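How to Teach a Robot to Tidy Up

Robots are supposed to be clever. They build cars and vacuum carpets. Ask one to put a sock in a box, though, and you may be there until teatime.

At the shared workshop in Clutunport, Shirin Shahbazi and Edin Begović have been building a tidying robot since May. It's called Kadrić. It has one arm, four motors and no common sense whatsoever.

Why is tidying so hard? Think about what you do when you pick up a glove. You look at it, you know it's a glove, and your fingers squeeze just enough. You didn't have to think about any of that (which is lucky, or you'd never get dressed). A robot starts out knowing none of it. To a robot, a glove is a lump. So is a slipper. So, for that matter, are you.

Hard things are easier. A wooden block is the same shape whichever way you drop it. Soft things flop, fold and hide bits of themselves underneath, so a scarf can be a different shape every time. Shirin says she has never respected a scarf so much.

So the builders show the robot how it's done. A person holds a gripper, a sort of two-sided claw, and uses it to pick things up while a camera watches. Then they do it again. Edin did the same job 308 times in one go and had to have a lie down.

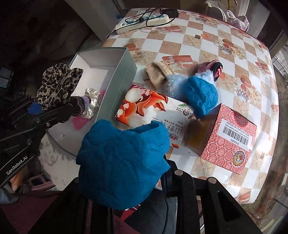 All those goes get fed into a computer, which hunts for patterns. Where did the claw go first? When did it close? After a lot of practice on the computer, the robot gets a turn with its own arm. On its first try Kadrić picked up the tablecloth, and everything on it came too.

It's better now. On a good evening it can put away up to 17 things before it gets stuck. You could do that in a minute, of course. Whether you would is a matter for you and whoever has to walk across your bedroom floor.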